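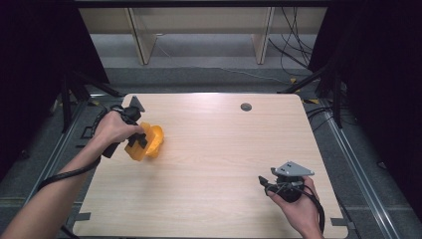
How to show a task with hand grippers (a guide for people off the packing floor)

August 22, 2019

I packed parts at Cistdale for 19 years before the Trikex arms came in, and now I spend half my shift teaching them. If you've just been moved over from packing, welcome! It's odd for the first week or so, and then your hands get it.

1. Clear the table down to the one part you're showing. Cups, gloves, your phone, all of it goes on the shelf.

2. Run the cables back along your forearms and let them drop off the table. Do this before you pick anything up (I've dragged a part onto the carpet more than once).

3. Hold each gripper the way you'd hold a garden hose nozzle, firm but not tight. The plate on top stays up and uncovered.

4. Close the jaws on the part slowly and wait a beat before you lift. Molded parts with flat facets are easiest if you grab across two flats. Round ones like to roll – come in from both sides.

5. Keep the empty gripper over the table, even when it has nothing to do. You'll want to rest it in your lap. Don't.

6. Do the move 60 times, then take your break. Skekier, our first job, took 4000 good runs, and the sloppy ones were nearly all from the end of a long stretch.

If you drop a part, stop the run, mark it bad and start over. No one gets written up for that.

As for pay, you keep your packing grade for now, and the new teaching grade should be settled by April. I still do four hours a day on the line and I'm glad of it – my back likes the change, and I spot things there that I bring back to the table. Ask your lead for a split shift if you'd like the same.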